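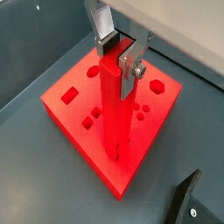
Questions families ask us about the Wonden Toy Library

How do I join?

Come by the front desk with something that has your current address on it, and we will have you set up before your little one has finished pulling books off the bottom shelf. One card covers the whole household, grandparents included, and there is no fee. If you look after children for a living, ask for the caregiver card instead, which lets you take more home at a time.

How many toys do you have?

We opened with 100 and have grown to 628 as of June 12, 2023, thanks to a lot of generous neighbors and a very good garage sale season. Not all of them are on the shelves at once, so please look through the binder by the door if you have something particular in mind. We are happy to go and dig for it.

How long can we keep things?

Three weeks, and you can renew once by phone or at the desk unless another family is waiting. Ride-on toys are the exception. They go out for one week only, and in the summer I would put your name down early – the line for the little green tractor gets long!

What ages are the toys for?

Mostly babies through second grade. Shelves are labeled by age, but please don't take the labels too seriously. My own son was still happily playing with the "age two" bins when he started kindergarten, and you know your child much better than a sticker does.

My toddler gets so frustrated with shape sorters. Should we wait?

You can, but you might try making it easier first. Bring home a sorter, put most of the pieces away in a drawer, and leave out just the one your child likes best. Let them take it out of the hole as often as they please, because taking out comes well before putting in for most children.

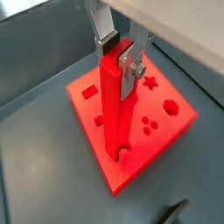 After a few days, add a second piece and see how it goes. Some children like a hand under theirs to help turn the piece, and some will let you know very loudly that they do not. Either way, ten minutes is plenty, and it is fine to return it early and try again in the fall.

What if we lose a piece or something breaks?

Please just tell us. We would so much rather know than have the next family find out. There is no charge for ordinary wear, and lost pieces have a way of showing up under the couch a month later, so we wait before asking for anything.

Do toys need to be cleaned before we return them?

A wipe with warm soapy water is lovely and much appreciated. We clean everything again here before it goes back out.

Who do I talk to about donating?

Zeyu Duan looks after donations and is at the desk most mornings. Leave your name with whoever is in if you miss him, and he will call you back.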